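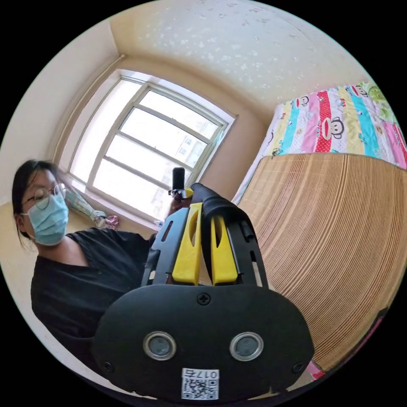
A desk beside a big window is usually the first one taken when an office opens and the first one complained about by January. The sitter gets the most light in the room and also the most glare, the strongest shadows and, in an older building, the coldest elbow.

Florence Girard measures workrooms for Staralside, a small lighting practice in Brestberg. Her method is plain. She puts a light meter flat on the work surface, takes a reading, then moves it one seat farther in and takes another. At a bench on the second floor of the Sandhu building the seat next to the glass read 2,603 lux at ten in the morning. The next seat read 1,455, and the one beyond it 858. All three are plenty for close handwork. The trouble is the step between them, which the eye has to cross every time a worker looks up.

"People ask for more lamps," Girard says. "What they usually need is a quarter turn of the chair."

The usual advice is to sit side-on to the window. With the glass directly behind, the body throws a shadow over the work. With the glass directly ahead, the pupils close down for the sky and the work looks dim. Side-on, the light rakes across the surface and small edges, slots and screw heads show up well. A right-handed worker generally does best with the window on the left, so that the shadow of the hand falls away from the job. Left-handed workers should reverse this, and on shared benches the last seat at each end can be set up for them.

Glasses complicate matters. Uncoated lenses pick up reflections from a bright window to the side or slightly behind, and a face mask that fits poorly over the nose sends breath up onto them. Pinching the nose strip down before the glasses go on deals with most of it.

Frames and glazing bars matter less than they seem to. Painted white, they soften the contrast between the bright pane and the wall around it. Dark frames do the opposite – they look smart from the street and harsh from a chair.

For blinds, Brayden Beaudoin, who fits out workshops under the Flukden name, prefers a light-colored screen fabric on a roller, one roller per section of window. A single wide blind tends to be pulled down on the first sunny morning and left there. He sets the nearest seat back 20 inches from the glass, which leaves space for the chain and keeps sleeves off the sill. Vertical slats he no longer installs beside benches, as they swing in any draft and the moving stripes are tiring to work under.

Readings should be repeated in the afternoon and again in a different season before any furniture is bolted down.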